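Workshop diary, Stondthorpe
April 16, 2019

Morning: the tower

The desktop tower entered in the Trivik register as no. 1273 was laid on its side on the slatted bench at 8 o'clock and its side panel taken off. The drives, with their blue clips, are to be left in place until May.
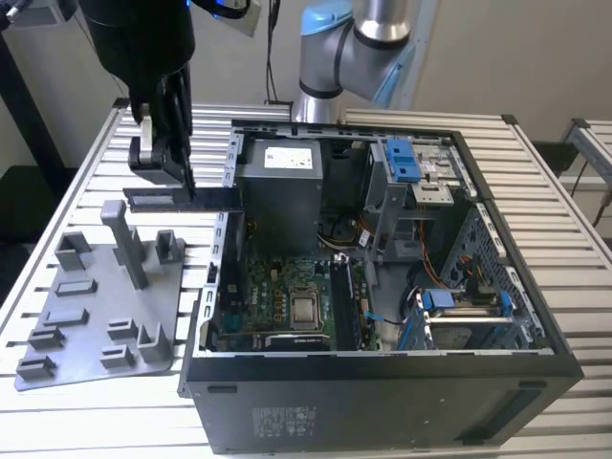
Late morning: label and records

The DELL product label was compared with the register entry. The Pesix form still has no space for a second serial number, and a request for one has been sent. 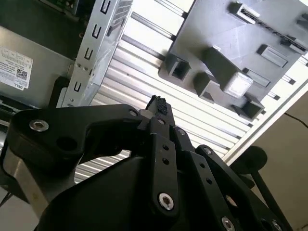 An allowance of 60 minutes was made for this work and should be kept for the next unit.

Afternoon: memory

The blue memory module was dealt with after lunch, the processor being left in its socket.
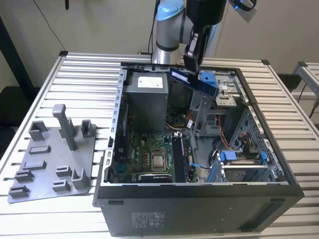 Screws are to be kept in the Kun trays and returned to the store at close of day. The grey panel stays in its present position on the bench. 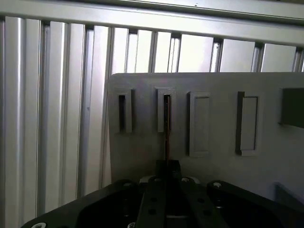 The order for 600 cable ties remains outstanding. Lights off at the usual hour.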